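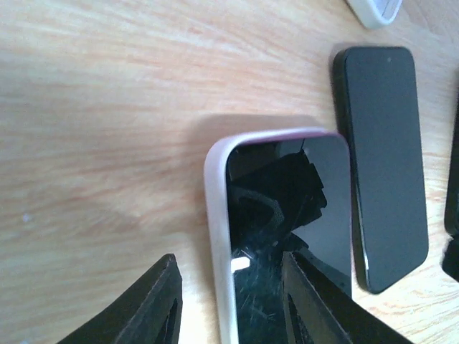

Phone case

A phone case is a cover that goes round a mobile phone to save it from knocks, scratches and the worst of what happens when it leaves your hand over a hard floor. Some people call it a cover, a shell or a bumper, and I use all of those without thinking, though strictly speaking they are different things (more on that further down). I look after the Household Things pages on the Clivuncombe wiki and this one has been rewritten more than any other, mostly by me.

Types

The back cover, or shell, is the plain sort. It clips or stretches over the back and sides and leaves the glass open. A bumper only goes round the edge, so the back of the phone is bare – lovely if you like the look of your phone, less lovely on gravel. A wallet or folio case has a flap that shuts over the screen, usually with a slot or two for bank cards. Then there are the big chunky ones for building sites, which make any phone feel like a brick, and pouches, which you have to take the phone out of before you can use it. Leanne Kettle, who edits the Handbags page, wants pouches moved over to her. We're still talking about it!

Materials

Soft cases are mostly silicone or a bendy plastic known as TPU. Silicone feels nice and grips well, but it picks up fluff and drags when you pull it out of a tight pocket. TPU slides more easily. Hard ones tend to be polycarbonate, which keeps its shape but can crack at the corners. Leather and fake leather turn up on wallet cases, and plenty of covers mix a hard back with a soft edge.

The rim

If you only check one thing before buying, check the rim. On a decent case it stands a little higher than the screen all the way round, so a phone laid face down on a table rests on the rim and the glass stays clear of the wood. Corners matter as well, as they tend to take the first hit. A raised rim does nothing for you if the phone lands on something pointy, and it won't stop fine scratches from keys or grit, so people who mind about those add a screen protector too.

Colour

Black and clear sell all year. Pale colours, pink above all, are very popular and I've had 2 of them myself, but they do show dirt. Denim dye is a pest on light silicone. Clear ones go yellow with age and I have never found anything that brings them back. Precious Mahlangu swears by toothpaste. I tried it and had a minty yellow case.

Cleaning

Take the phone out first. Warm water, a drop of washing-up liquid and a soft cloth will do for silicone and plastic, with an old toothbrush for the button covers. Let it dry fully before it goes back on. Leather wants a barely damp cloth and no soaking. Grit collects inside the edge, so give that a wipe even when the outside looks fine.

Our survey

In May we asked members what they had on their phones and 59 replied. Most had a back cover, wallets came second, and 6 people used nothing at all, among them Xolani Van Wyk, who says he likes to live dangerously. Fouzia Chaudhry typed up the replies and they're on the talk page.

See also

Screen protector; Phone stand; Charging cable; Handbags

Page last changed 11/01/2019. Section on cleaning checked by Jadwiga Urbańczyk.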